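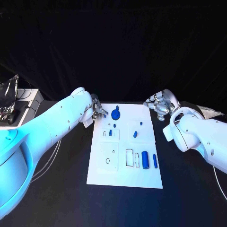 Embla Sundqvist says the Gurnden Guild of Suppliers would be lucky to outlive its own stationery. She told me so over the soup, before I'd found my place card.

Home | Diary | Archive | Contact

January 7, 2020

Guild lunch at Hemgate. Up to 300 invited, and a fair number even hungry. The new plaque for Mavromatis was passed around so we could admire the crest – upside down by the time it reached me. Achilleas Chrysikopoulos spoke for the Vedar branch, which has nine members and two presidents. They want to host the August dinner. I voted yes and asked about parking.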